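From: Higinio Tlapale
To: Urbridge residents' list
Subject: Re: Service charge from April

Dear all,

On Thursday Consuelo Quintana wrote:
> Could the managing office confirm whether the reserve
> payment is due in one sum, and who should be told of
> a change of bank?

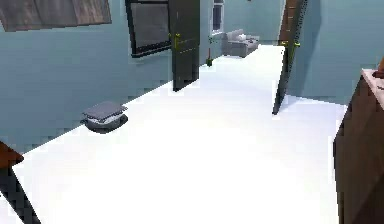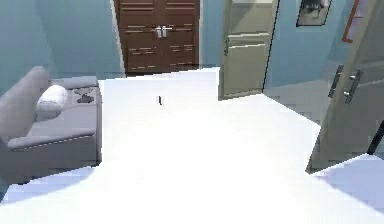
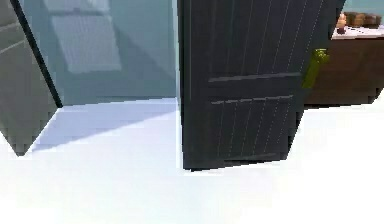 The payment may be made in 2 parts, the second within 60 days of the first. Changes of bank should be sent in writing to Jacinto Galindo at Bittencourt – please do not use the old Medeo address. Households owing more than 1000 will receive a separate letter.

Yours faithfully,
Higinio Tlapale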